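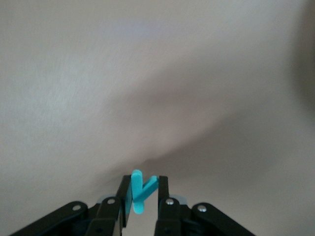

How is the dose in a transdermal patch kept the same from one patch to the next?
The drug is mixed into the adhesive before coating, so the dose depends on the coat weight and the area of the cut patch. Both are measured during the run, and the drug content is then confirmed by assay on samples taken from the finished pouches.

Visit report: Tulden patch coating plant, 4 September 2019

The Tulden site makes matrix patches under contract, mostly estradiol and a smaller volume of nicotine. The tour covered dispensing, mixing, coating, die cutting, pouching and the release laboratory. Visitors changed into overshoes, coats and hair covers at the first barrier and again before the coating hall. Gloves were compulsory past the second barrier. Oestrogens are absorbed through skin, and the site treats them as potent compounds at every open stage.

Mixing

Drug substance is weighed in a downflow booth and dissolved in part of the solvent before it meets the adhesive. The adhesive is an acrylic type supplied in ethyl acetate. The mixing vessel on view was a Brasa unit with an anchor stirrer and a closed lid. Stirring is slow to keep air out of the mix, and the batch stands for 2 hours before it is pumped to the coater. Solids content is checked at the top and bottom of the vessel. A batch that differs between the two points goes back for more stirring and is tested again.

Coating and drying

The wet mix is spread on a siliconised release liner with a knife-over-roll head. The web then passes through a drying tunnel in several zones, cool at the entrance and warmer further in. If the first zone is too hot a skin forms on the surface, solvent is trapped beneath it, and bubbles appear in the dried film. The backing film is laminated on at the tunnel exit.

The roll on the machine during our visit was 1351 metres long. Coat weight is read by a scanning gauge across the full width, and discs are also punched at the start and end of each roll and weighed by hand. The operators said they rely on the gauge for control and on the discs for the batch record. Splices are flagged with coloured tape and removed at the next stage.

Cutting and pouching

Laminate is slit into narrow reels and held under quarantine until the residual solvent result is in. The die cutter is from Kisska and cuts round-cornered patches. Corners are rounded because square ones lift under clothing. The waste web is wound up separately, weighed and sent for incineration. Reconciliation includes this waste, which accounts for most of the drug not found in the pouches.

Each patch is sealed in a foil-lined pouch. Seal integrity is tested by dye under vacuum. The leak test log for the current batch listed 147 pouches with no failures.

Release laboratory

Tests include assay, content uniformity, related substances, residual solvent, peel force, tack and in vitro release. Release testing uses the paddle over disc method at 32 degrees C, to match skin temperature. Skin permeation is not a routine test here. It is run for development work with diffusion cells and donated human skin, and that work is placed with Rodrigues, an outside laboratory.

One point was raised about crystals. Estradiol can come out of solution in the adhesive during storage, and a patch with crystals delivers more slowly than intended. Retained samples are examined by microscope under polarised light at each stability time point. We asked to see the limits and were told they are agreed with each client.

Practical notes

The tour took in 47 process steps on the site's own flow chart, several of them seen only through windows. Photography was not allowed beyond the first barrier. Noise in the pouching room made questions difficult, and they are better kept for the laboratory. The next visit is planned for November, when the second coating line should be in its qualification runs.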